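Call for Test Users: Veltton Key Programming Tablet, Second Round

Veltton is looking for independent auto locksmiths and small repair shops to try the new version of our key and immobilizer programming tablet before it goes on sale. We have 10 places. The test starts in November and runs for six weeks.
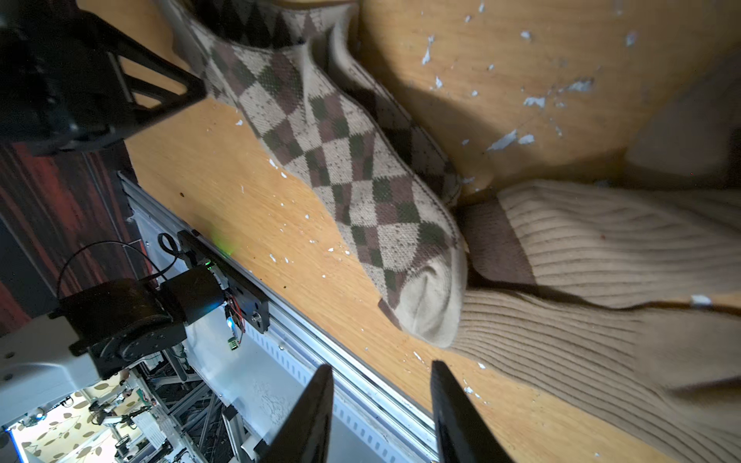
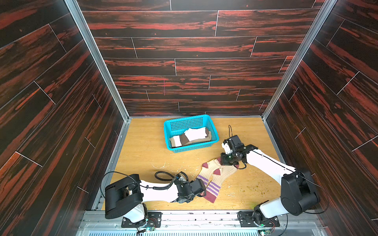

What the test involves

You will get one tablet, one OBD cable, a bench harness and a login for the Atside update server. Use the tablet on your normal jobs, alongside the programmer you already own. We are mainly interested in three kinds of work: adding a spare key, all keys lost, and reading or writing immobilizer data on the bench.

After each job, fill in the short form on the tablet. It asks for the make, model and year, the type of key, what you tried to do and whether the car started with the new key. If a job fails, save the log file before you disconnect. The log is lost when the cable comes out – we are fixing this, but it won't be ready for this round.

There is one group call a week, Tuesday at 7 p.m., lasting half an hour. You can miss a call if you are out on a job.

Who can apply

You should have at least two years of paid work in car key programming and hold whatever license or registration your state requires. You need your own insurance. You also need a battery maintainer that can hold a steady voltage during programming, as we do not supply one.

We have enough people who work mostly on Ford and GM. Preference goes to shops that see a lot of Korean and Japanese cars, and to anyone who does motorcycles. Dealership employees should check with their employer before applying.

What you get

Each tester is paid $309 at the end of the six weeks, provided at least eight job forms have been sent in. Failed jobs count the same as successful ones. You may keep the tablet, with one year of updates included, or send it back at our cost.

What we ask of you

Do not post screenshots or menus from the test software. Do not sell or lend the tablet during the test. Customer names and plate numbers should not go on the form. The last six digits of the VIN are enough.

How to apply

Write to Réka Kelemen in the Veltton test office using the contact form on this site and put reference 3504 in the subject line. Tell us where you work, which programmers you use now and the makes you see most often. Keep it under 100 words if you can.

Questions about the bench harness or supported chips go to Hajnalka Bíró through the same form. Testers from the first round may apply again and should say so in their message.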